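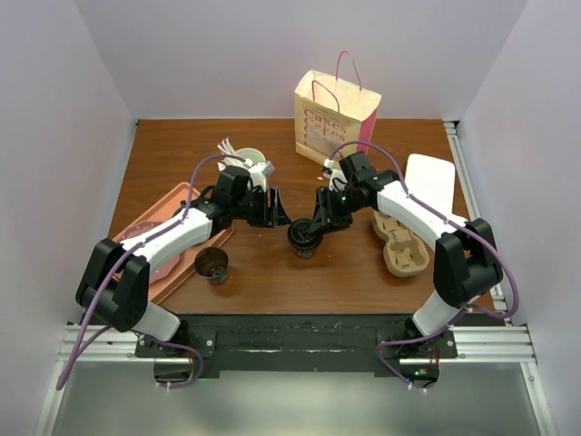 Shazia Kiani asks whether a variable star can just stop varying. It can look that way. The one I've been following from Stitcombe went flat in June and stayed flat for 47 nights.

I've got 238 brightness estimates of it now, all by eye through the same small telescope. Before June it rose and faded by nearly a full magnitude. Then hardly anything.

The likely cause is two pulsations of nearly the same period. When they fall out of step they cancel, and the star looks steady. When they line up again, the swings come back.

Cloud cost me most of September, so I can't say which night it started up again. It was clearly brighter by October 24, 2025. 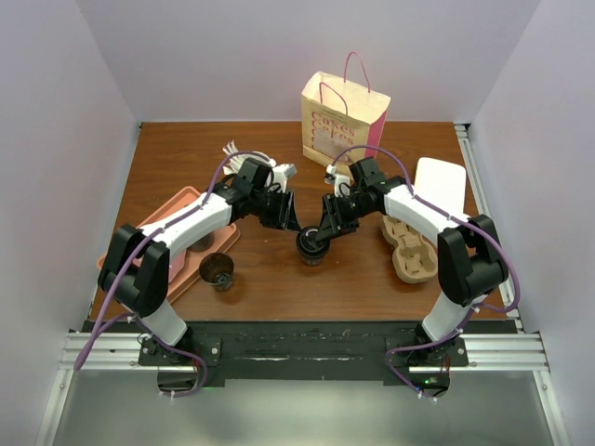
Thongchai Kaewmanee thinks it's dust, and that I should check the colour before blaming pulsation. Fair point. Dust would normally make the star redder as well as fainter -- and I have no colour measurements at all.

Şükran Karakaya at Vedley has filters and a clear western horizon. She'll try for it in blue and yellow light on the next good night.

My estimates are in a plain text file, with the comparison stars listed at the top. Ask if you want a copy. Two nights are marked doubtful because of haze.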